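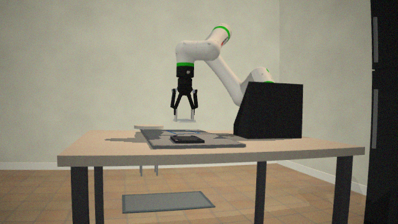

*Fig. 1. Simulated cell, arm above the board, flat piece held between the fingertips.*

**Remote-control demonstrations: progress note, August**

Prepared by Hemant Semwal for Meenakshi Bajpai, Veva

We now have 363 recorded demonstrations of the flat-piece task, all driven by remote control in the Wuvard simulator. That meets the number in the work plan. I would not read much more into it yet.

My doubt is about what the recordings teach. Three operators produced the whole set, and their habits show. One lowers the gripper in a single pass. The other two stop high, correct sideways, then come down in small steps. A policy trained on all of it tends to hover — it has learned the hesitation along with the task. Agarwal's view is that more data will wash this out. It may, but I have not seen evidence for that on our side.

Depth is the other weak point. With a low view across the table, the board is a thin sliver and the operator has little to judge height by.
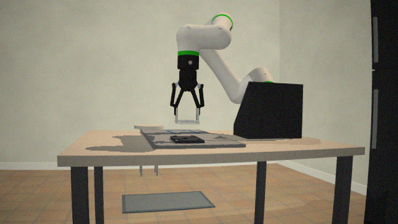 *Fig. 2. Same cell, seen from just above table height. The blue markings toward the rear of the board are hard to read at this angle.*

We threw out 11 further recordings in which the piece was released early. They are not in the total above.

Still open:

- Hand-guided demonstrations on the real arm have not started. The Brultari mount is late.
- No comparison yet between remote control and hand guiding, so the claim in the proposal that remote control is "equally good" stands untested.
- A second, higher camera view is set up but operators have only tried it briefly.

I am asking to hold the next round of recording for 3 weeks and spend the time on the camera view and a written protocol for the approach. Budget is unchanged. Please confirm before the operators are booked again.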